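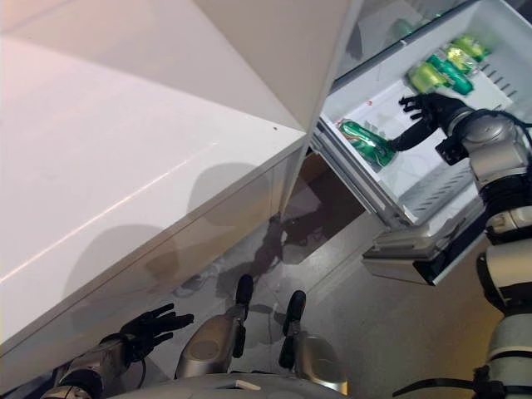
Re: [lill-users] Right hand keeps closing after a stop

From: Sigita Lepik
To: lill-users
Date: 2024-09-07

On the kitchen task, Rok Matić wrote:

> We run the Lill controller on a two-armed robot and had a bad one
> this week. The right hand was closing on a can in the pull-out drawer
> when the operator hit stop. Both arms froze as they should, but the
> fingers kept going until the can buckled. There was no fault on the
> screen. The log only says "hand: hold" and then nothing until the
> restart. Has anyone else seen this? We swapped the hand cable and it
> happened again.

Rok,

Yes, we had the same thing in July, and I don't think it's your cable. We lost a week to ours.

The arm stop and the hand stop are separate messages. The arms go to hold as soon as they get theirs. The hand keeps its last command until its own message arrives, or until the watchdog runs out. If the last command was "close," it keeps closing. With the drawer out and the hand down inside it, the operator may not have a good view of the fingers, so don't count on someone catching it by eye.

The watchdog is supposed to be 200 ms. When we put a logger on the line, the worst gap we measured between the stop button and the fingers stopping was 460 ms. That is plenty of time to crush a soda can. It is also plenty of time to hurt somebody who has reached in to help.
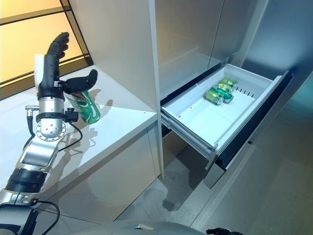
The gap got longer when the wrist was turning at the moment of the stop. Carleen Tautahi went through our logs and found that the wrist and the hand share a queue, and the hand message waits behind whatever the wrist is sending. With the wrist still, she never saw more than 115 ms. I would check this first. Repeat the stop with the wrist parked and then with it turning, and compare.

What we changed:

- The stop now sends "hand: release torque" before it sends anything to the arms.
- Closing force is capped until the fingers report contact.
- Nobody puts a hand in the refrigerator or the drawer while the drives are on, even after a stop.

The first change has a cost. If the robot is holding a can when you stop it, the can may drop.

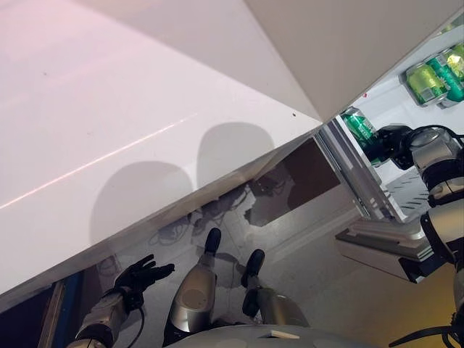
We decided we could live with that for cans. I would not do it with glass, or with anything heavy held up over the feet. Check where your floor cables run too, so that the person walking up after a stop has a clear path.

One more thing on the missing fault. "Hold" is logged when the message is queued, before the hand has confirmed it. Līga Uibo reported that to Plamia and it is still open. Until it's fixed, don't treat that line as proof that the hand stopped.

Could you post your firmware version and the log from just before the stop? I'll run it against ours on Monday.

Sigita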